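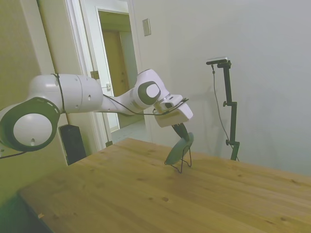
Fig. 4.1 Light wood, the sort of top this section is about.

4. Oiling your tabletop

Right, you've got the legs on and the top bolted down (if not, go back to section 3, I'll wait). Now for my favourite bit, which is the oil. I've done this on more tables than I care to admit and I still get a bit giddy when the grain comes up!

You'll need the 310 ml tin of Lendwood Clear from the kit, two of the white Urkis pads, a sheet of the fine Vandenberghe paper and a heap of old cotton rags. T-shirts are lovely for this. The tin does two coats on a top up to 2000 mm long, with a bit left over for touching up. If yours is the smaller table you'll have the 200 ml tin instead, and everything below still goes.

4.1 Check the surface

1. Clear the top and wipe it with a barely damp cloth.
2. Leave it overnight.
3. Look along the wood from one end, with a lamp or window behind it, and mark any rough patches lightly in pencil.

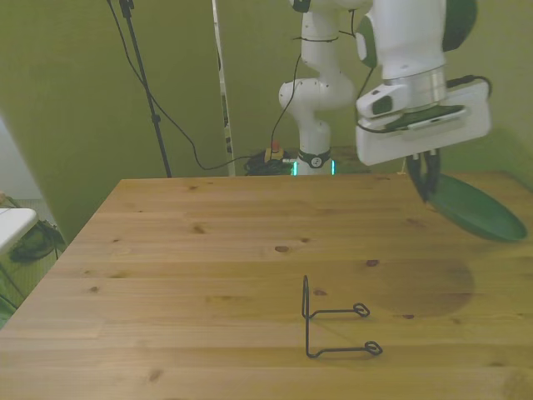
Fig. 4.2 Pine with long plank seams, dark knots and a round water stain right of centre.

4. Sand any rings or blotches by hand, always along the grain. Go a good way out past the mark in every direction or you'll end up with a little dip that catches the light for ever more.
5. Rub out your pencil marks, then brush or hoover off the dust.

Note: knots are staying put. Please don't try to sand them away, I did once and all I got was a flatter knot and a sore wrist.

Caution: oil won't hide a stain. It nearly always makes one darker, so do your fussing now.

4.2 First coat

1. Shake the tin. Then stir it as well, because the good stuff sits at the bottom.
2. Pour a puddle the size of a jam jar lid onto the wood and work it out with a pad, one plank at a time.
3. Don't forget the end grain. It drinks like a camel, so give it a second helping.
4. Wait 20 minutes, then wipe off everything that's still shiny. Everything! Leftover oil goes sticky and stays sticky.

Caution: oily rags can heat up and catch fire on their own. Lay them out flat outdoors to dry, or soak them in water and seal them in a metal tin. Never leave them scrunched in a bin.

4.3 While it cures 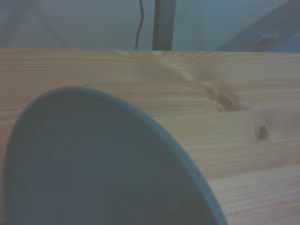 Curing is the dull part, and the oil wants 37 hours before you put so much as a teaspoon on it. After that, go gently for the first fortnight. Wide crockery is the thing I'd watch — a large round dish like the blue-grey one covers a lot of wood, and any damp underneath has nowhere to go. Pop a mat under it, lift things up instead of sliding them, and mop up spills as you spot them.

4.4 Second coat

Same again, only with much less oil. Rub the top over with the clean Urkis pad first, just enough to knock back any fuzz, and wipe off the dust.

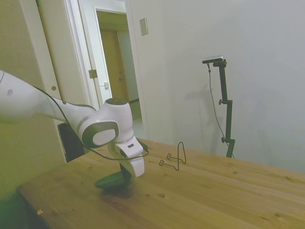

One reader wrote in to say the second coat took far longer to dry than the first, and could the guide please mention it. Fair point, and consider it mentioned! The wood is already half full by then, so the oil sits about on top if you're generous. A cold room makes it worse. If yours is still tacky the next morning, rub it hard with a dry rag and open a window.

Note: for the Nirklow bench, skip the second coat on the seat and go straight to section 5.

Last updated: October
Questions about your table? Use the contact form | © Lendwood | Back to top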